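16th December
Posted by Svenja Oberholzer

We use cookies to improve your visit. By continuing to read, you accept our cookie notice.

Holiday Baskets and the Value of an Early Start

Each year this blog sets out the arrangements I follow for giving food baskets to neighbors and colleagues. Readers have asked for the budget in particular. The limit for this season is $515, against $500 last year, and the difference is owed entirely to postage.

Recipients are listed by household. Zodwa Gumede and her family receive savory items only, at their request. Lungile Fourie has moved to a smaller apartment and has asked for a modest basket – preferably one that can be used afterward for bread. Parcels going overseas were mailed first, and Grímur Hallgrímsson has confirmed that his reached him with the jam intact.

Homemade goods are limited to two kinds, shortbread and pickled onions. Store-bought snacks and candy make up the remainder. Heavy jars should be placed at the bottom, and bags should go in last so that they are not crushed.

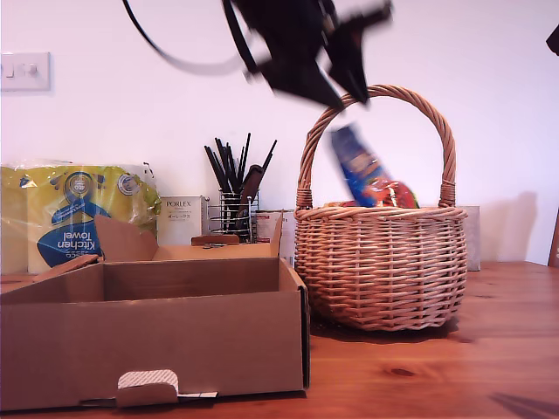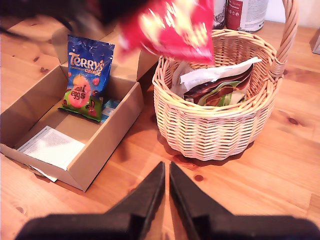
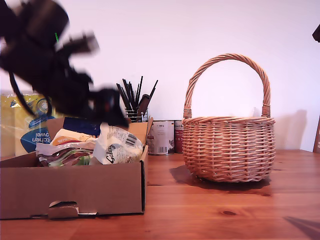
Labels and Thank-You Notes

Every basket carries a card listing its contents and any nuts, milk, or wheat they contain. Cards are written by hand in dark ink. Replies are welcome but not expected, and baskets may be returned to me at any time before the end of February.

Subscribe to the newsletter to receive new posts by email.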